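Who maintains the gravel shoulder on a private access road?

Our owners' association at Prurkumden is responsible for 212 feet of access road. The gravel beside the curb has thinned, and members disagree on whether to add stone or pave.
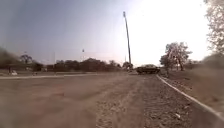
Asked by Plakard Owners' Office in June | 68 views

Please advise which party normally pays, and whether a permit is required before new gravel is placed.

2 answers

Answer 1
Responsibility is set by the recorded easement. Where the easement says nothing, many associations divide the cost by frontage. Adding stone of the same kind is usually treated as maintenance. Paving may be treated as new construction, and the county should be asked in writing before any contract is signed. Drainage must also be considered, as a paved surface sheds more water toward the curb.

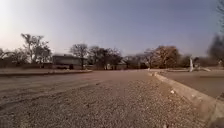

Answer 2
Furnitz quoted our association 172 dollars per load, delivery included. Prices in your area may differ. We did not apply for a permit and received no notice.

Comment from the Plakard Owners' Office
Thank you. The easement is on file and will be reviewed. It runs to 26 pages and refers to "the traveled way" without stating whether the shoulder is included.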